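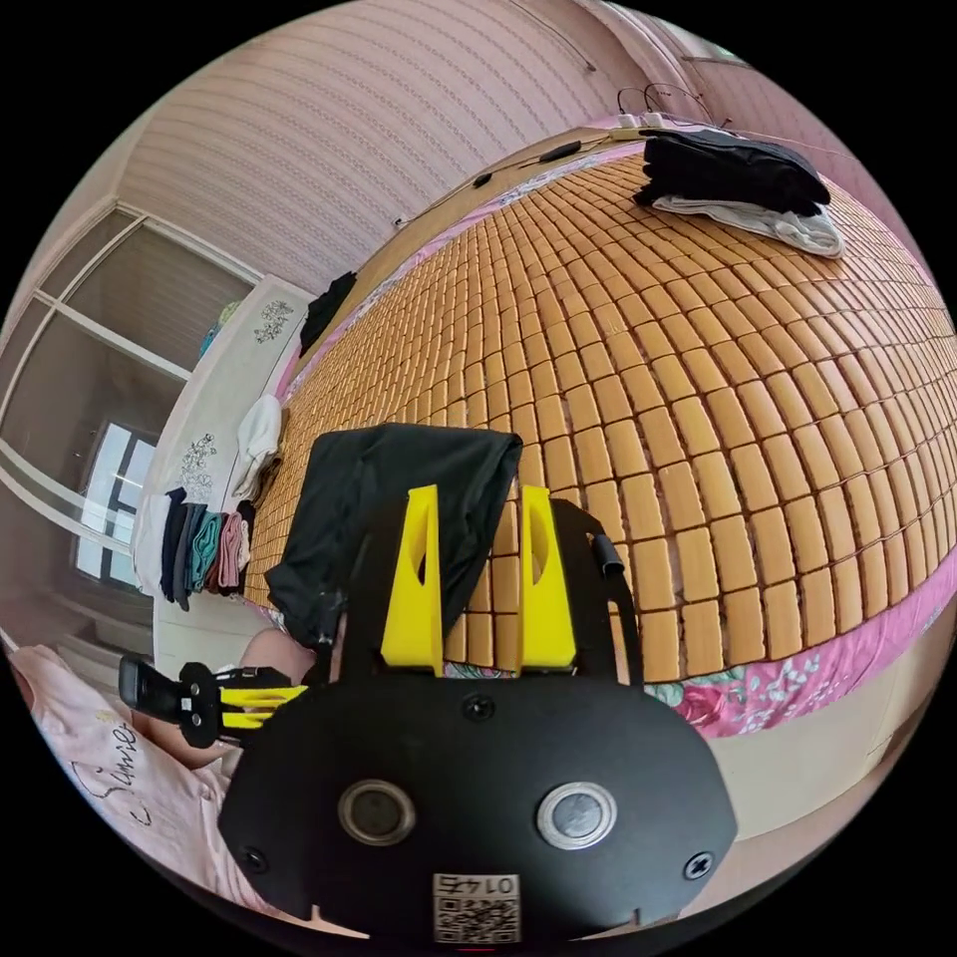
The mat comes off last

Bamboo tile mats are sold as summer bedding and used, in most homes, as a second table. Laundry is sorted on them because the surface is flat, firm and does not cling to cloth. Beathag Mackay, who tests household textiles for Teltilar, has spent seven weeks looking at what folding on a bed does to clothes and bed alike.

Her first finding concerns dark jersey. Black and charcoal garments pick up lint from cotton sheets but very little from bamboo, provided the tiles have been wiped. A damp cloth drawn along the rows is enough. Drawn across them, it pushes dust into the gaps, where the cord runs.

The second concerns weight. A folded stack left in one place overnight presses the tile edges into the lowest garment. Mackay places heavier items at the bottom and thin shirts on top, and moves the stack to a shelf the same evening. Pale fabrics marked by the tiles recovered after one wash.

The mat itself was rated by Hustex for 1,000 foldings. One trial mat reached 1,987 before a cord parted, at the corner nearest the pillow. Guðlaug Hafstein, who repairs mats at Steinarsdóttir, sees the same fault weekly. Owners lift by a corner, she says, and the whole load hangs on two or three knots. She rolls from the foot, tiles outward, with both hands flat.

The sheet beneath should be smooth and tucked on all sides. A crease under the tiles becomes a ridge, and printed cotton wears palest along it. Mackay changes hers on a Tuesday, after the folding is done and the clothes are off the bed.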